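Home | Issues | Methods | Groups | Subscribe

Filed under: Manipulation / Teleoperation / Data quality

Trimming idle time from headset demonstrations

The Gidey group at Vudholm has posted a short methods note on cleaning up demonstrations recorded by headset teleoperation. The operator wears a VR headset and moves two arms with a pair of handheld controllers. Each recording holds one wrist view per gripper and one head view.

The problem is old. Operators pause to adjust their footing, look for the next object, or wait for a reset. A policy trained on those stretches learns to hover. The usual fix is a speed threshold on the joints, which also removes the slow final approach before a grasp.
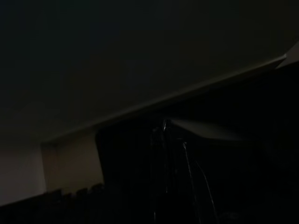
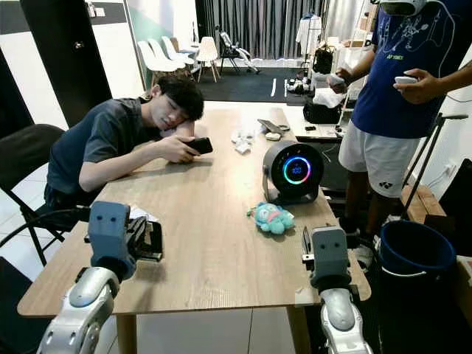 Obsa Abera, the lead author, scores each segment on two signals: controller motion and change in the wrist view. A segment is dropped only when both stay low for over 2 seconds. Slow approaches survive the cut, as the wrist view keeps changing while the gripper closes in on the object.

The test set was 455 tabletop demonstrations. Trimming removed 14 percent of the recorded time. On the pick-and-place task, the policy trained on the trimmed set succeeded in 90 percent of trials. The note gives no result for tasks that require the arm to hold still, such as steadying a container, and Abera lists this as the main open issue. Dim wrist views are a second one: low contrast pulls the change score down, and the threshold had to be set separately for each arm.

Code is due in May.

Recent items
Gokimar releases a new gripper calibration routine
Traltcombe workshop: call for short papers
Comparing wrist camera mounts
Reader notes on controller drift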